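Skelletti progress report to the Bravmont fund, January

Hello all. I promised a shorter one this time and I've more or less kept to it. The main news is that the new perception build is running, the replay tool is in everyday use, and the planner is behind where I said it would be. I'll take them in that order, with the money bit and the asks at the end.

The storage box task is still what we're building everything against. Clear plastic on pale wood is a horrible thing to ask a camera to look at, which is why we picked it (and why I've grumbled about it in every report so far). Demonstrations are done with a gripper in each hand, and the software has to turn those recordings into something a pair of arms can follow.

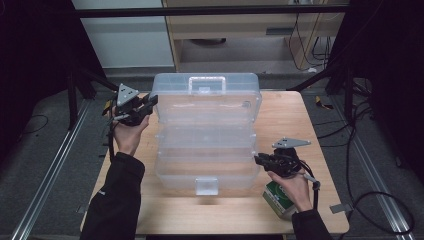
Sum-yee Lui
Software lead, Skelletti

Perception

The old segmentation model treated the box as a sort of smudge. It would find the lid when the lid was shut, then lose it as soon as it swung back and you could see wood grain through it. Jirayu has swapped it for one that works from edges and highlights over 5 views in a row, and the lid now stays found for most of a run. We trained it on 4000 labelled views, all checked by hand, mostly by Jirayu with the radio on. I'm really pleased with this one!

Thin film is the weak spot. Bags and wrapping fold and flash in the light, and the model likes to call each bright crease a separate object. We've put in a simple rule for now that merges anything moving together between the fingers.
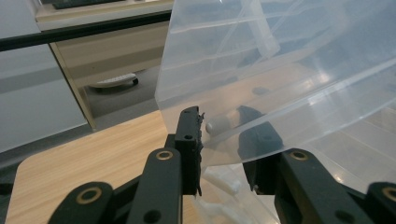
It's a stopgap and I'd like it gone by the next report, as it also merges things that shouldn't be merged, such as a bag and whatever happens to be inside it. Jui-lin has a better idea using the depth estimate from both wrist views, and early numbers look decent, but I don't want to quote them until she's run the full test set.

Replay tool (Skurov)

Skurov is the one everybody here would fight to keep. You load a demonstration, scrub through it, and see the head view, both gripper views and the finger width on one timeline. It used to drift, so that by the end of a long recording the finger width lagged well behind the video. Siu-ming traced it to two clocks being read in the wrong order, fixed it, and the gap is now under 10 milliseconds. We went back and re-aligned 200 older recordings with it, so that earlier work hasn't gone to waste.

It also has a "flag this moment" button now, which sounds tiny but has saved us no end of messages along the lines of "the bit just before the bit where it slips".

Planner and control

Right, the late one. The planner can pick a sensible approach to the latch handles from a close gripper view, lining up both pads before it asks for the fingers to shut. What it can't yet do well is decide when to give up. If the handle is half hidden behind a finger it keeps nudging forward, a little at a time, looking for a better view that never comes. Kai-wen has a retreat-and-look-again step working in simulation and is moving it over to the real controller now. I had this down as finished in my last report and that was too hopeful of me, sorry.

On the control side we've softened the closing force on the last part of the grip. The jaws used to snap shut, and a light box would shift on the table before anything had hold of it.

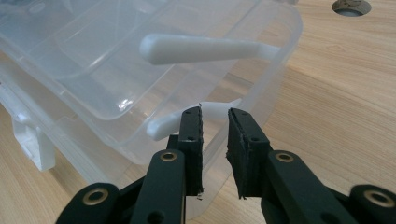
Spending and what we need from you

Spending is on plan, apart from labelling, which ran over a bit. I've moved money from travel to cover it and Poirier have agreed to hold their storage price until the summer. Two things I'd like a yes or no on, please: whether we can share Skurov outside the project, and whether the planner milestone can slip by one report. Kai-wen can talk anyone through the retreat step if that would help, and mornings before 11 suit him best.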